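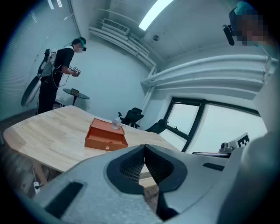 A small drawer box on a pale wooden table, with the drawer partly open.

Looking After a Wooden Work Table
By Josefien Jansen
Updated August 2022

A table that gets used for mending, potting, homework and the occasional meal needs different care from one in a dining room. Most of what follows comes from keeping the tables at the Kondeneck workshop and from questions readers have mailed in. It applies to solid wood and, with the cautions noted, to veneer.

Find out what finish you have

Pick a place on the underside or near a leg and put one drop of water on it. Wait a few minutes. If the drop sits up in a bead, the finish is a film such as varnish or lacquer. If it flattens and the wood darkens under it, the table is oiled, waxed or bare.

To tell oil from wax, drag a fingernail lightly across a hidden spot. Wax leaves a faint smear that you can rub away with your thumb. An oiled surface usually shows nothing.

Write the answer on a piece of masking tape and stick it under the top. The next person to clean the table will want to know, and so will you in two years.

Everyday cleaning

Brush off crumbs and grit first. Wiping grit around with a cloth is how most fine scratches get made. A soft bench brush or an old, clean paintbrush works well, and the paintbrush gets into the joints between boards.

Then wipe with a cloth wrung out until it no longer drips. Plain water is enough on most days. For greasy marks add a few drops of dish soap to a bowl of warm water, wipe, go over it again with a clean damp cloth, and dry the top with a towel. Always finish in the direction of the grain.

Leave these in the cupboard:
Bleach and bathroom sprays
Scouring pads, including the green side of the sponge
Vinegar, on oiled or waxed wood
Silicone polishes, which make later refinishing very difficult

Rounded and shaped edges

A curved edge is kinder to hips and elbows than a square one, but it has end grain showing along parts of the curve. End grain drinks up water and oil faster than the face of the board. When you oil the table, do the edge first, come back to it after the top is done, and give it a second coat while the rest is soaking in.

If the edge feels furry after cleaning, let it dry overnight and rub it with 320-grit paper folded in your fingers. Don't wrap the paper around a block here. A block will leave flats on the curve that you can feel even when you can't see them.

Cutouts and handle holes collect dust on the lower lip. A cotton swab does the job.

Water rings and white marks

White marks are moisture held in the finish and can often be lifted. Lay a dry cotton dish towel over the mark, set an iron to its lowest setting with no steam, and press for a few seconds. Lift and look. Repeat as needed, moving the towel to a fresh spot each time. Don't do this on wax until you have tested it underneath.

Black marks are another matter. They come from water meeting iron, and they are down in the wood. Oxalic acid, sold as wood bleach, will take out most of them. Wear gloves and eye protection, follow the package directions exactly, and rinse well. On veneer I would leave a black mark alone and put a plant on it, with a proper saucer.

Ink

Blot fresh ink, never rub. On a film finish, a little rubbing alcohol on a swab may lift ballpoint, but alcohol dissolves shellac, so test first. On bare wood you are down to sanding.

Oiling: how much and how often

For a table with an 8-square-foot top, a quarter cup of oil is plenty. People tend to pour on far more and then wonder why it stays sticky. We use Vilix table oil at the workshop. Any hardening oil meant for furniture will do. Cooking oils from the pantry will not harden and can turn rancid.

1. Clean the top and let it dry overnight.
2. Sand lightly with 320 grit, along the grain, and wipe off the dust.
3. Rub the oil in with a lint-free cloth until the surface looks evenly damp.
4. Leave it for 17 minutes. The can says 15 to 20, and I set the timer in between.
5. Wipe off everything that hasn't soaked in, with a dry cloth, and then with another dry cloth.
6. Keep the table out of use until the next day.

Oily rags can heat up by themselves and catch fire. Spread them flat outdoors in a single layer until they are stiff and dry, or put them under water in a lidded metal can. Do not ball them up and drop them in the trash.

A table in daily use wants oil twice a year. I do ours in May and again when the heating goes on.

Sticking drawers

Small drawers, whether built into the table or in a box that stands on it, usually stick for one of two reasons. Either something has slipped down behind, or the runners are dry.

Take the drawer all the way out and look in the back with a flashlight. If the space is clear, rub a candle stub along the bottom edges of the drawer and along the runners. Slide it in and out a dozen times. For plastic drawers skip the candle and wipe the runners with a dry cloth; fine dust is generally the trouble.

A drawer that sticks only in summer has swollen. Wait for dry weather before you plane anything. Eun-seong Do, who repairs furniture at Cordeiro, planed a desk drawer in July early in his career, and by January it rattled.

Loose knobs

A knob held by a screw from behind only needs tightening, but add a small washer if the screw head has started to sink into the drawer front. For a knob with a wooden peg, pull it free, scrape off the old glue, and reglue with a thin coat of wood glue. Wipe away the squeeze-out before it sets. Leave it alone for the rest of the day.

Bottles and anything that drips

Glue, oil and ink bottles leave rings even when you think the outside is dry. Stand them on something that can be washed: a tile, a jar lid, a saucer from the thrift store. Narrow-necked bottles tip easily, so keep them away from the edge where sleeves pass, and put the stopper back before you reach for the next thing.

Label both the bottle and the cap if you decant. Clear glass is good for seeing how much is left but poor for anything that spoils in light.

Trays for small parts

A tray with a raised edge saves more time on the floor with a flashlight than anything else I can recommend. Two compartments are enough for most jobs, one for parts that have come off and one for parts waiting to go on. Wash plastic trays in warm soapy water and dry the corners, where grit settles.

Put felt dots under any tray that lives on the table. Replace them when they pick up sand, or they will scratch just as well as the tray would. Metal weights and clamps should go in a tray too, never straight on an oiled top overnight.
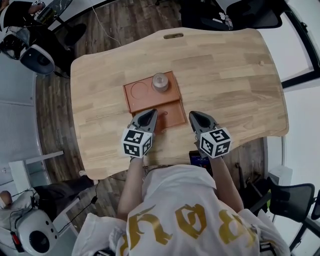
Cords and power strips

Keep the power strip off the tabletop and away from the place where you wipe and oil. On the floor, set it next to a table leg where feet don't land. Don't run it under a rug, and don't plug one strip into another.

Cords that cross the table edge get pulled sooner or later. Bring them up beside a leg and hold them with a hook-and-loop strap, loosely, so that the cord can still move. Unplug anything that heats before you leave the room.

Wobble

Check the floor before you blame the table. Turn the table a quarter turn and see whether the wobble goes to a different leg. If it does, the floor is uneven and a thin cork pad will settle it. If the wobble stays with the same leg, tighten the bolts underneath. Do them all a little at a time, going around twice.

From readers

Da-eun Byun writes that she keeps a 9-inch strip of old bicycle tube in her drawer for gripping stubborn bottle caps. I tried it on a glue bottle and have kept one since.

Alfredo Ignacio asks whether walnut meat really hides scratches. It does darken shallow ones on medium and dark wood. On pale wood it leaves a brown line, and you would do better with a touch of clear wax.

Jae-in Jeon wants to know if a Foron desk mat can stay down all year. Lift it every month at least. Wood changes color in daylight, and a mat left in place will leave its outline. A table I saw last spring had a pale rectangle 31 inches long in the middle of it, and after a summer uncovered by the window it was still faintly visible.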